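Alexiou opens Clomix drinks-and-sundries counter, 3,532 lines in one room

Print this page | E-mail this page
Shares 10 | Comments 2 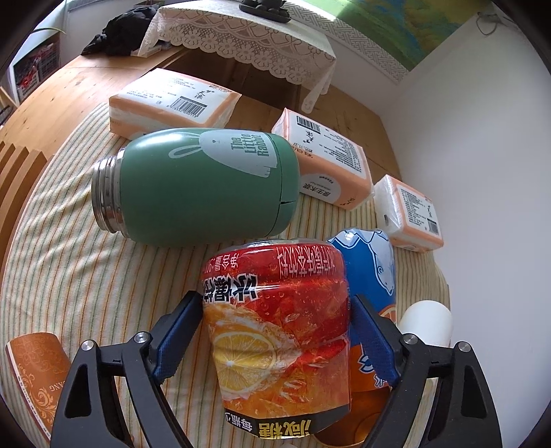
FOR IMMEDIATE RELEASE, September

Alexiou, the import and everyday goods wholesaler, today opens Clomix, a walk-in sample room for small shop owners. Drinks, tissues, bottles, small household bits. All on open tables, all to pick up and turn over before ordering. No catalog needed. Doors from 8 a.m.

The room sits at the front of the Forkosel warehouse, left of the loading bay, same entrance as trade returns. 3,532 lines carried at opening. Not every one is out on a table at the same time, the tables rotate, but anything on the list can be brought out from the racks while you wait.

What's in it

Soft drinks first, as that's what corner shops ask for. Fruit drinks with Chinese-language labels are a big part of the opening range, orange especially, including reduced sugar. One on the sample table now has a sliced orange and splashing water on the label, with 冰爆汁 in big strokes up top and 减糖 on the yellow band at the bottom. Next to it a blue one with a cartoon polar bear. Both good shelf colors, the red-orange and the blue show up well side by side in a cooler door.

Then paper goods. Packs of tissues in white and peach-orange plastic, more than one size, barcodes on the packs. Shop owners told us over and over that tissues sell at the register and not in the paper aisle, so Clomix puts them with the drinks. Buyers who want them seperate can find the full paper range on the back wall.

Then insulated bottles. The green one with the rabbit on the side, "The Little Rabbit" lettering, pale green on green, is out for the opening. Silver threaded metal neck. Caps come off at the table, please do look inside, it's what the samples are for. Other colors on request, ask at the desk which are in.

How it works

Come in, take a pick sheet at the door, write down line numbers. Hand it over at the desk. Orders of up to 10 cases go out the door with you the same morning if the stock is on the racks. Bigger orders are picked overnight and go on the Illov van.

Minimum order is 2 cases, mixed is fine. So one case of orange drink and one of tissues counts. This was the number one complaint about the old setup, where each line had its own minimum and a small shop ended up with a stockroom full of one thing.

Samples stay in the room. Drinks on the tables are for looking at and handling, tasting is at the desk, ask for a cup.

Prices are on the pick sheet and not on the tables. They change through the month, sheets are reprinted each morning, so don't work off last weeks.

Labels and paperwork

English ingredient stickers are available for every drink line with a foreign-language label. Shops can have them applied before collection or take the roll and do it themselves. Applied takes one extra day. Allergen sheets and import papers are in the binders at the desk, filed by line number. Copies free.

"Small shops buy with their hands," Alexiou said in a statement. "They want to feel how heavy a bottle is, and see if a tissue pack is going to split when it goes in a bag. A page of thumbnails can't do that. We had the space up front, it was full of broken pallets, so we cleared it."

The room

Plain. Tables, lights, a desk, a kettle. Tables are set up mixed on purpose, drinks beside paper beside bottles, the way stuff ends up in a small shop anyway. Feedback from the trial run was that people found add-on items they hadn't come for. Feedback was also that the place was hard to find and the line numbers were too small to read. Signs have been added from the road. The numbers are being redone, larger, should be finished in the first week or so.

There is room for 80 visitors at a time. No appointment for groups under 10, larger groups should e-mail first so somebody can open the side door. Parking in the yard, not on the ramp, the ramp is for trucks all morning.

Delivery

Illov is running the van for the opening season. Morning drops only to begin with, afternoon drops to follow if there's the demand. Drivers will bring cases inside the door but not down to basements or up stairs. Damaged cases: keep the packaging, tell the desk same day, credit goes on the next order.

Coming next

A second set of tables is planned for the cooler months, hot drink mixes, soups, hand warmers. The bottle range will grow with it. Suppliers who want a line considered should send two samples of each with a printed sheet, barcode included, to the Forkosel address marked CLOMIX TABLES. Samples can't be sent back.

Hours

8 a.m. to 1 p.m. on trade days. Desk closes for new orders at 12:30, collections until 1. Closed public holidays.

About Alexiou

Alexiou supplies drinks, paper goods and everyday household items to independent shops, kiosks and market stalls. Clomix is its first sample room open to walk-in trade buyers. Trade only, please bring proof of business on the first visit, after that your account number is enough.

Press contact: Alexiou trade desk, Forkosel warehouse, front entrance. Calls returned after 1 p.m.

ENDS

Share | E-mail this page | Print
2 comments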